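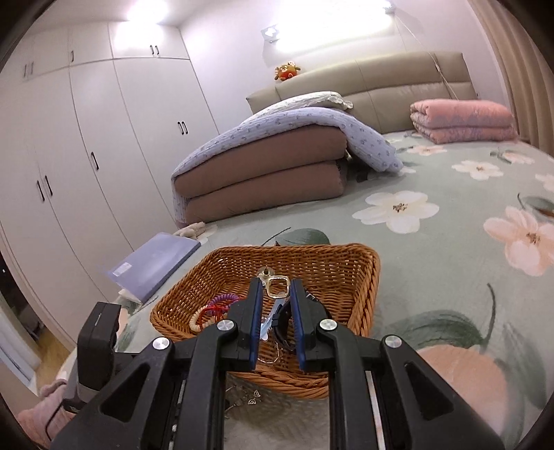
# Plimden parallel gripper, hand-held version: setup and upkeep

Reviewed January 2024, after four months of use. Bought with our own budget.

The Plimden is a two-finger parallel gripper on a handle, with a four-bar linkage on each side. We use it for household pick-and-place recordings, mostly small and awkward items: hair ties, cord, fine chain, watch straps. A wicker basket of accessories is our standard check after any service, and this review is mainly concerned with the service.

## Setup

The unit ships assembled except for the finger pads and the cable. The pads are ribbed and slide onto the fingers from the tip. Seat them fully before tightening the screws. Ours went on slightly high the first time and the tips met before the base did, so chain slipped out of the lower part of the grip.

Finger alignment is set at the two outer joints:

1. Close the jaws on a strip of copy paper.
2. Pull the strip. Drag should be the same at tip and base.
3. If the tip is loose, back off the outer joint on that side by a quarter turn and repeat.

The manual puts this step after calibration. Do it before. Calibration stores the closed position, and any later change at the joints makes the stored value wrong.

Route the cable with a loose bend at the module. A tight one pulls on the connector when the wrist turns.

## Maintenance

The linkage picks up lint when used over bedding. We clean it with a dry brush every 20 sessions and check the joints for side play. After 500 grasps on the original pads the ribs were still sharp, but the right pad had begun to lift at its lower corner. We moved to Cilard replacement pads, which are a little stiffer and hold thin metal better. They are worse on soft cord.

One pivot loosened in September. The cap pries off with a plastic tool; the screw under it had no threadlocker. We treated all 4 joints and have had no repeat. The caps scratch easily.

## Complaints

- The spare screw bag is unlabeled and holds two lengths. The long one will bind the linkage.
- Calibration is lost if power drops during the save.
- Replacement arms are sold only in pairs.

## Verdict

Mechanically sound, with poor documentation. The Rimkutė we used before has a better manual and a wider opening, but its pads are glued on. For small objects the Plimden is the easier one to keep in service. Order the spare pads with it.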